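**Talk notes: "Why Your Closet Is Lying to You"** (25 min slot, keep it to 20)

Saturday, June 6, 2026, Prelivik branch library, upstairs room

*Wait for the stragglers. Thank Doina Omerović for the room and the coffee, in that order.*

**Opening**

- I once owned 33 black T-shirts. I wore two of them.
- Ask: who has a chair in the bedroom that no one has sat on since February? Leave time for hands. Raise own.

**Slide 2: The cost of a bargain**

- My $600 coat. Worn five times. Do the division out loud, slowly. $120 a wearing, and it never even took me to dinner.
- Then the gray cardigan from the church sale. Worn almost daily. Has outlived two cars.
- Don't get into the sock thing here. Last time it ate the whole Q&A.

**Slide 3: Aspirational clothes**

- Linen pants, for the person who goes sailing.
- Hiking vest with a pocket for a compass. I get lost in parking garages.
- Bujar's line: "You're dressing a stranger, and she has terrible taste." Credit him. He'll be in the second row, checking.

**Slide 4: Folding**

- Yes, people want to talk about folding. Let them.
- Lay it flat, smooth it, sleeves in, bottom up. Any bed will do.
- Black things all look alike in a stack, so fold them with the neckline showing.
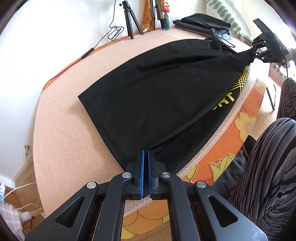
- If you hate folding, hang it. If you hate hanging, own less. I've tried hating all three and ended up with the chair.

**Slide 5: Homework**

- Turn every hanger backward tonight. Flip it when you wear the thing. Check in six months and try not to cry.
- Donation bins are by the stairs. Asabe Haruna has bags.

*If short on time, skip slide 3. If long, the sock thing after all.*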